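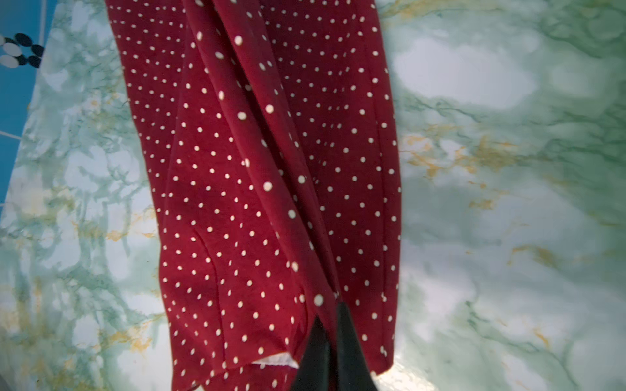
Skotgate Open Day Cloth Set

README, revised in April

We opened the lab at Skotgate to visitors for one long afternoon, let the arm handle clothes while people watched, and kept the recordings. They make up this set. I've worked on cloth handling for a while now and I still get a kick out of it, so expect a few exclamation marks!

What you get

417 short recordings from the gripper camera, one folder each. Every folder holds the video, the arm's joint positions, the gripper opening, and a notes.txt typed by whoever was at the desk. The notes are uneven. Lejla Grgić wrote full sentences, and Boris Pavlović mostly wrote "ok" or "again".

How the demonstration ran

A session went like this: a visitor chose a garment from the rail, one of us put it on the marble-patterned table top, and Teodora Krasniqi guided the arm by hand controller. The task was to take hold near a hem, lift, and lay the garment flatter than it started. Visitors could call out where to grab, and they had strong opinions (the kids especially, who were very good at spotting a loose corner).

After four o'clock we let people drive. Those recordings have "guest" in the folder name. They are slower and much stranger, and I love them. One guest spent a whole turn working along a single seam, and the path she took is smoother than most of ours.

Garments

24 pieces, nearly all bought secondhand in Skullstead. We went for thin, soft things in prints, the kind that fold over on themselves and hide their own edges. The polka dots were a hit with visitors. They're also handy to work with: the rows bend with the folds, so you get a feel for the shape of the cloth just by following the dots. Plain fabrics are in there too, for comparison.

Known problems

Glare on the table. The pattern washes out in bright patches, and we haven't corrected for it.
Some motion blur when the arm moves fast.
The fingers are black and sit low in the view, where they can cover the very bit of hem being grabbed.
Gripper opening is missing from 30 folders. Boris Ristić traced it to a logging setting we changed partway through and then changed back.

Splits

There isn't an official one. If you make your own, split by garment. We split by recording the first time and the scores looked wonderful for all the wrong reasons.

Consent and sound

Audio has been removed. Guests who drove the arm signed a form at the desk, and anyone can ask us to take their folder out.

Thanks

Spyros Obradović built the table and talked to visitors for hours without losing his voice. Magalhães lent us the clothes rail, and Stolten let us use their parking lot. We'd like to do another afternoon with knitwear, so if you have old sweaters, bring them along.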